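Home & Garden > Sheds and Workshops > Storage

Pegboard sheet laid flat as a bench top – will it sag?

Glenys Tamihana

I have a small bench in the laundry where I pot up seedlings and do odd repairs. The old top has swollen from years of wet pots and I want to replace it. I was given a sheet of white perforated board and thought I could lay it flat across the frame so water drains through into a tray underneath. The frame has a rail front and back and nothing in the middle. Has anyone used this stuff flat instead of on a wall? My main worries are sagging and mould. I'd like it done by April if I can.

Kornél Balogh

It depends what the sheet is made of. Hardboard pegboard is no good for this. It drinks water through the cut edges and the inside of every hole, and painting doesn't help much as you can't get paint properly into the holes. I tried it in my shed and had fur growing on the underside after 3 months.

Plastic or powder-coated metal is fine with water but the plastic will sag. Put in 2 cross rails between the front and back ones, evenly spaced, and screw the sheet down to those as well as around the outside. Use stainless screws with washers and don't do them up hard, or plastic will crack on a cold morning.

Also check the size of the holes before you start. Potting mix goes straight through the big ones and blocks the small ones. A bit of shadecloth under the pots sorts out both.

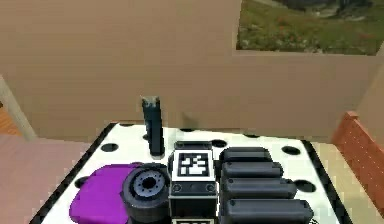
White board lying flat, round holes well spread out.

With holes spaced like that you would want a slight fall on the bench so water can find its way to one. Pack the back legs up with a 7 mm offcut and put your tray towards the front. If the water still sits, drill a few more holes along the front edge.

For mould, wipe it down with diluted vinegar when you change trays and leave a gap between the bench and the wall. Mine was hard up against the plaster and that was half the trouble.

Manaia Tapsell

Just buy a stainless sink bench from the tip shop. I paid 88 dollars for one with the bowl still in it and it has never gone mouldy.

Ruaridh Crichton

Agree with Kornél on the cross rails. I'd use treated pine for them, and seal the ends where you cut. What are your bench legs made of? If they're chipboard, water dripping off the rails will get into those next – I'd stand them on plastic feet before doing anything to the top.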